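Kitchen Fittings Gallery: Countertop Cabinets, Racks and Pulls

This page collects notes on the small kitchen pieces from the Kimaro fit-out. Joyce Kioko wrote the cabinet and hardware entries. Tatu Rashidi wrote the entries on racks and open storage. Last revised 26th April.

The brief called for a compact work surface with the daily items within reach and no wall units above it. Everything had to stand on the table or on the shelf behind it. Pale wood was specified for the freestanding pieces, with black hardware. Appliances stayed white where a white model was on the list.

Cabinet. Ash-colored, with the grain left visible, boxy in shape. The finish will show rings if glasses are left on top. Wipe with a damp cloth and dry along the grain. Item 44 on the Wasodum schedule.

Handle. Black metal. Check the screws after the first month of use and again in August, when the wood has moved with the humidity. Tighten by hand only – a power driver will strip the threads in softwood backing.

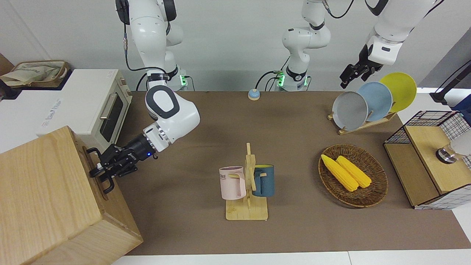

Spacing decides most of the layout. A toaster oven needs free air on the sides and top, and the distance given in the maker's manual takes priority over any drawing. On the Kimaro plan the oven sits behind the cabinet, so the cabinet position was fixed second. The long door handle also needs clearance when the door drops.

Dish rack. Light wood, slatted base. Plates stand upright and lean slightly, which lets water run off the face. Gray, pale blue and yellow plates were chosen so that each place setting can be told apart. Put the tallest plate at one end. Stand the rack on a tray if the table is oiled.

Woven basket. Kept on the dark shelf for cloth bags and similar soft items. Weave of this type holds dust, so brush it out before washing anything stored in it. Do not soak.

Table surface. Mestex supplied the sealing compound. One coat was applied, then a second after light sanding. Areas next to the rack should be resealed before the rest.

Ordering. The Grosby catalog lists the cabinet under 1,132 and the matching rack under 68. Handles are sold separately in black or plain steel, and the screw holes are not predrilled on replacement panels. Samples of the ash finish can be requested from the Wasodum front desk – state the panel thickness when you write.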